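Folding Dark Garments on a Table: Shorts, Work Pants and Other Short Pieces
Jarmila Kuruc, October 2022

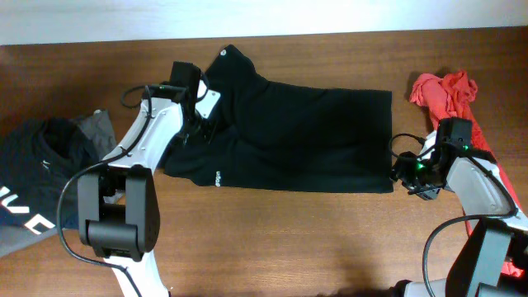

Dark cloth is harder to fold accurately than light cloth. Seams, hems and creases have almost no contrast on black, and a layer that has doubled under itself looks the same as one that is lying flat. The method on this page uses the few marks that can be relied on. On a black piece laid lengthwise across a wooden tabletop, a small round white spot near a pointed flap and a short white printed word near the lower edge are enough to establish how the cloth is lying, even while one half is still bunched. Find two such marks before moving any fabric. If the garment has only one, use the straightest edge as the second.

What you need

– A table with a clear area at least twice the width of the garment. Bare wood is suitable. A tablecloth moves with the garment and should be removed.
– Light from one side. Overhead light flattens the folds and hides them.
– A folding board, optional. The measurements below assume the Drenel board in the small size. Any stiff card cut to the same width as your shelf will do.
– A lint brush. Black cotton picks up fibers from everything else in the basket, red and gray items in particular.

Step 1. Sort by color before the table, not on it

Put black, navy and gray in separate heaps. Navy and black are easily confused under warm bulbs, and a navy piece folded into a black stack is usually found only when someone needs it. If you have to work with several colors on the same table, place them on both sides of the working area and leave the center for the piece being folded.

Step 2. Lay the garment lengthwise

Set the garment down with its long direction running left to right in front of you. Do not try to straighten everything at once. Choose the end that is already flatter and treat it as the reference end. Square its corners with the fingertips and check that the edge between them is straight and at a right angle to the table's front edge. The grain of a wooden top is a convenient guide: if the boards run left to right, the long edges of the cloth should follow them.

Step 3. Open the bunched end

Hold the reference end down with one flat hand. With the other hand, take the top layer only, at the highest fold, and draw it away from the reference end. Pull along the direction of the cloth. A diagonal pull stretches knit fabric and leaves a wave in the hem that will not press out by hand.

Diagonal folds usually mean that the two layers have shifted against each other. Lift the top layer to the middle, smooth the lower one, then lower the top layer again. Repeating the pull without lifting only moves the fold to another place.

If a flap or corner stands out from the upper edge, find out what it is before tucking it in. It may be a waistband end, a placket, a pocket that has turned out, or a leg. Fasteners are the quickest way to tell. A button or snap belongs to an opening, and the opening should be closed before the next step.

Step 4. Check for hidden layers

Run a flat palm from the reference end to the other end with light pressure. A doubled layer is felt as a ridge. On black fabric this check is more reliable than looking. Do it twice, once along the upper edge and once along the lower.

Step 5. First fold

For shorts and pants, fold one leg over the other so that the outer seams meet. For shirts, bring each side in to the width of the board. Line up the edges at the reference end first and work outward. A printed word or logo should finish on the outside of the stack if you want to identify the piece later. Note which way the print reads before folding; a word that runs sideways on the table will read upright once the garment is turned a quarter.

Step 6. Second and third folds

Fold the length in half, then in half again for drawers, or in thirds for open shelves. Thirds give a block that stands on its edge. Press each fold with the side of the hand, moving from the closed side toward the open side so that air can leave. Thick fleece takes only the half fold and one more.

Step 7. Stacking

Alternate the thick folded edge left and right every 2 pieces. A stack made with all the thick edges on one side leans and eventually slides. Keep dark stacks away from white towels until the dark items have been washed several times.

Common faults

The stack is wider at one end. The reference end was not square in Step 2. Refold from there; correcting the last fold does not help.

A sharp crease runs across the front. A layer was doubled under in Step 3. Shake the garment out, lay it flat and leave it for a few minutes before folding again.

The hem curls. Common on thin jersey. Fold the hem under the first layer and accept a slightly shorter block.

Lint shows on the finished stack. Brush the top panel only. Brushing every piece before folding takes longer than the folding and most of it is never seen.

Notes on boards and shelves

I used a Covby board in the past and went back to the Drenel in May. The Covby is wider and suits adult shirts, but short garments float on it and the side folds come out uneven. For shelves up to the depth of the Driseck wall unit, thirds fit with a small margin. For anything shallower, use quarters and store the blocks upright with the print facing out.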